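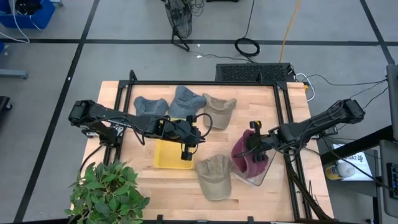
Inicio | Guías | Preguntas frecuentes | Contacto

Guardar gorras: preguntas frecuentes
Lectura: 2 min

¿Se pueden apilar?
Sí, si la corona es blanda. Se encaja una dentro de otra, con las viseras hacia el mismo lado. Las de frente rígido van en fila.

¿Bandeja transparente o cubo de color?
La bandeja deja ver el contenido sin abrir nada. El cubo de color sirve para separar por uso: diario, deporte, lavado pendiente. Kerubo Mwaipopo, de Arnness, recomienda no mezclar ambos criterios en el mismo estante.

¿Qué hago con una gorra arrugada?
Humedecer la corona, rellenarla con una toalla y dejarla secar a la sombra. No usar plancha sobre la visera – el alma puede deformarse.

¿Qué altura libre necesita el estante?
Casi 21 cm para una pila corta.

¿Cuándo conviene revisar el conjunto?
En octubre, al guardar las de verano. Las prendas con sudor se lavan antes.

Artículos relacionados
Etiquetar cajones sin adhesivo
Lavado a mano de algodón y sarga
Sistema Kamata: medidas de bandejas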